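Hard-shell suitcase, spinner wheels: what to do about scuffs and wheel noise?
Luggage and Packing board, 7 replies

wedow_pete
Posting this for my sister, who is getting ready for a move in September. She has a blue hard-shell with black trim and four black spinners. She wants to know if the shell is worth cleaning up and if the wheels can be made quieter. It goes on its side on a hard floor for the wheel work.

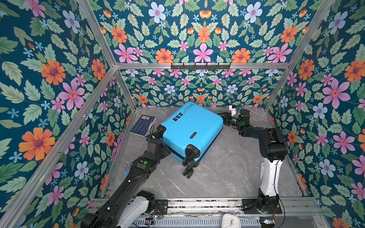
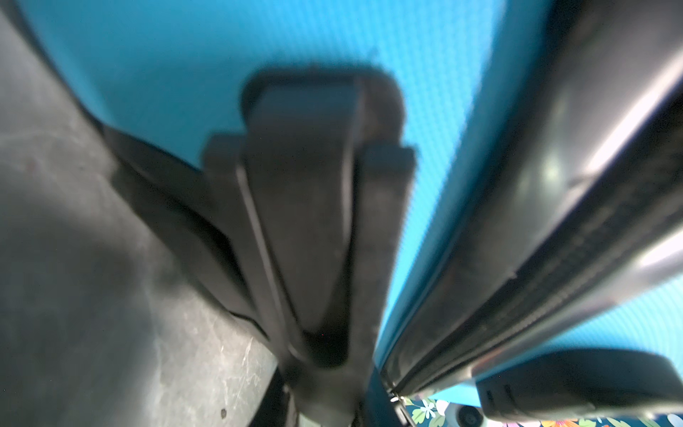
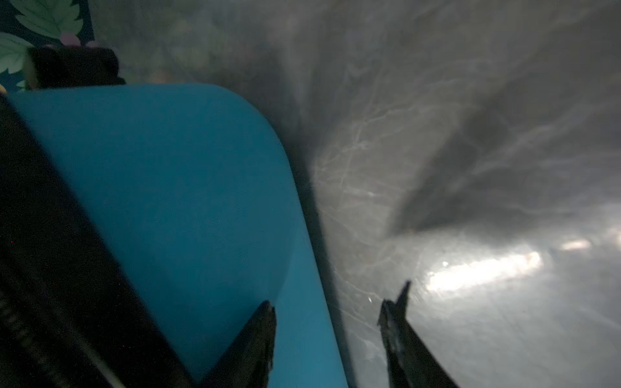
How do you clean hair out of spinner wheels?
Lay the case down, cut the hair with small scissors, and pull it out with tweezers. Wipe the axle with a damp cloth and let it dry before you roll the case again.

multik80
Agree on the tweezers. I would add a drop of dry silicone on each axle. Mine were loud on tile and that fixed it.

Cleiton Cavalcanti
I would skip the silicone. It picks up grit, and in a month you are back where you started. Clean them and leave them alone.

multik80
Dry silicone doesn't pick up much. You are thinking of the oily kind. I have used the same can for 12 trips.

Cleiton Cavalcanti
Maybe so. I had a Brokemell case where the wheels got worse after I sprayed them, and the can said dry.

tilefloor1087
What about the shell? I see stickers on it. Are those staying on? If not, use a hair dryer on low and peel from a corner. Cooking oil gets the glue off, then dish soap to get the oil off.

wedow_pete
Stickers are staying. She likes the "Type are cool" lettering and so do I. It's only scuffs she wants gone.

tilefloor1087
Then melamine sponge, light pressure, and keep it away from the stickers. Try a spot near the wheels first. On a glossy shell it can leave a dull patch.

wannasri_k
I don't bother with scuffs. The next baggage belt puts them right back. Spend the money on a spare set of wheels if they come off with screws. If they are riveted you need a drill, and at that point I would take it to a repair shop.

wedow_pete
I'll check for screws tonight after 7 and post what I find. She will probably try the sponge either way.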